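Sweeping, mostly

So July is half gone and the hallway at Lillavstead has finally beaten me. I've been stepping over things since spring. Grit, bits of paper, string, whatever comes in on shoes. You stop seeing it. Then Hefin Gittins came by to drop off a book and stood in the doorway very politely not looking at the floor, and that was that.

Up at 5, couldn't sleep, figured I'd get it done before the heat. Coffee first. Then more coffee.

I should say I don't own good cleaning stuff. I own a lot of cleaning stuff, different thing. Handles from one set, heads from another, a mop I bought for 426 in a fit of optimism at the Frerichs closing sale (other currency, don't panic, it was cheap) and used twice. Everything lives wherever I last put it down, which means step one of any cleaning is a search party of one.

Daylight coming in, red brick all over the place, the white shelf with junk on top of it as per usual. The pink bag is still up there. I keep meaning to empty it. Not today. 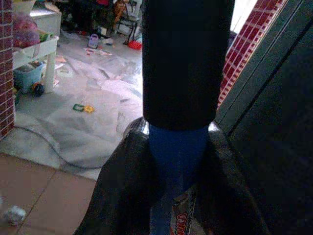

Black on top, navy underneath, nice little silver rim. Pink bag not dealt with.

OK so the floor. Big brownish tiles, the kind that hide dirt really well until the sun gets low and then you see all of it at once. I loved them when I moved in. Emrys Howells told me at the time that I'd regret anything that color because I'd never know when to sweep, and I told him that was the whole point. He was right, a bit. Don't tell him.

My method, if anybody wants it:

Start at the far end and work toward the door. I always forget and start at the door, then walk back through my own pile. Did it again this morning.

Short strokes. Long ones just throw the dust up and it lands behind you.

Bucket goes in before you start, not after. Mine is blue plastic and weighs nothing, so it gets kicked a lot. I use it for the bigger bits first and water later.

Edges last. The little red mosaic strips by the doorway are the worst, the grout is white and it holds on to everything. I do those with an old toothbrush and a podcast. Takes forever. I skiped the toothbrush part this time, sorry.

Then the paper. There is always one scrap of paper. Too light for the broom, it just skates off ahead of you. Pick it up with your hand like a normal person. I never do, I chase it.

Cables too. I've got a thin black one along the floor and I sweep up to it, stop, lift it, sweep, put it back. Every time I tell myself I'll tack it to the wall. Added to the list, the list is now longer then the hallway.

The broom with the green and yellow head is the one I reach for, by the way. Blue handle. I have a stiffer one from Fiseck that everyone raves about and it's fine outside, but on tile it just scratches around and leaves the fine stuff sitting in the lines. Soft broom for indoors. I will argue about this in the comments.

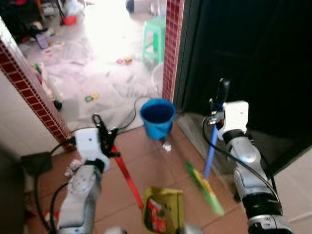
What's left

The shelf. The pink bag (I know). Wiping down the big black door, which shows every fingerprint and I seem to touch it forty times a day. And a hook or two for the handles so they stop falling over at night and scaring me half to death. Flurkudar had some plain ones in the window last I walked past, will go look if I'm out that way.

Gotta run, the coffee's gone cold and I still need to find the mop.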